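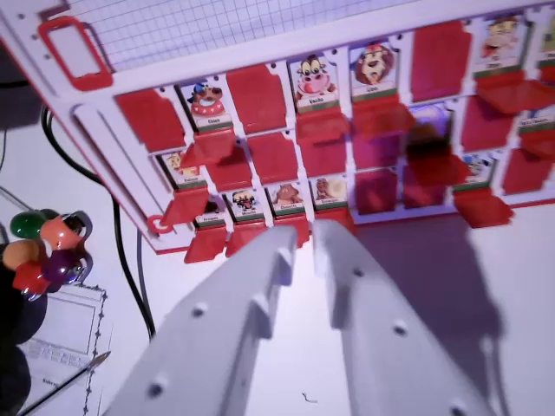

The gripper at the lower row of the game board, Tallton robotics laboratory.

Search this site Enter keyword Go

Open Day: Frequently Asked Questions

When may visitors attend?
The laboratory opens to the public in June. Doors open at 10 am and the last group is admitted at 3.30 pm.

Is booking required?
Yes. Each group is limited to five visitors. Places are released through the Waltov booking page and are free of charge.

What will be demonstrated?
The main demonstration uses a face-guessing game with hinged red flaps. The arm is asked to raise or lower a named flap without disturbing its neighbours. The flaps are small and close together – a demanding test of fine positioning.

Does the robot play the game?
No. An operator chooses each flap. The Grundari project, led by Baoshan Jin, is concerned with handling and does not study game strategy.

May visitors operate the arm?
Visitors aged 12 and over may take a turn of up to 51 seconds under supervision. Long hair must be tied back.

Is the building accessible?
There is step-free access from Baek Street. Please state any requirements when booking.

May I take photographs?
Photography is permitted without flash. Tripods may not be used in the demonstration area.

Whom should I contact?
Enquiries should be made to the reception desk on extension 891.

Shares 5 Comments 0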